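# Fruit, shelf, basket: collecting demonstrations at Irkero

The target for the apple task is 300 accepted episodes. When we spoke, the count stood at 283. Each episode is one transfer between a refrigerator shelf and a basket on the table, and an operator drives the arm throughout.

"The shelf is the hard part," says Amanuel Wako, who runs collection for the project. "The compartment is shallow, the floor is molded, and the walls are the same white as everything else. The hand has to come in past the door hinge at a workable angle."

Operators may vary the approach and the fruit. They may not change the grasp type within a session.
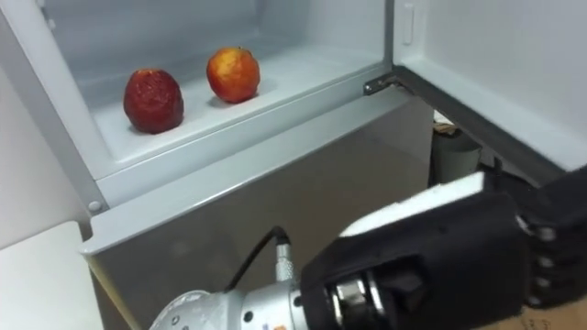

Peixoto would prefer fewer constraints of that sort, and argued in a review that fixing the grasp teaches the policy a habit it will have to unlearn on other objects. Wako accepts part of this. "With 1415 episodes across all tasks, we can't cover every grasp. I'd take one grasp with good coverage of start positions."

Rejection rules are short. An episode is dropped if the operator pauses for more than 3 seconds, or if the joint log and the video disagree on timing. Failed grasps are kept and labeled. Flivex, the in-house labeling tool, stores the failure point as a single timestamp.

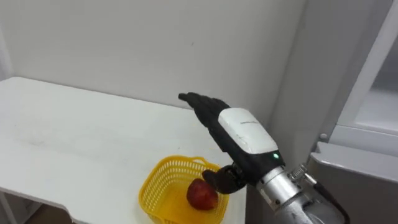
Amanuel Wako

"Release is underrated. People look at the pickup, but the thumb position at the basket decides if the fruit stays put. We label hand opening separately from arm retreat. In the old Ullent format they were one event, and the model learned to pull away early."

The next task set is due in November. It keeps the basket and adds a closed door at the start of each episode.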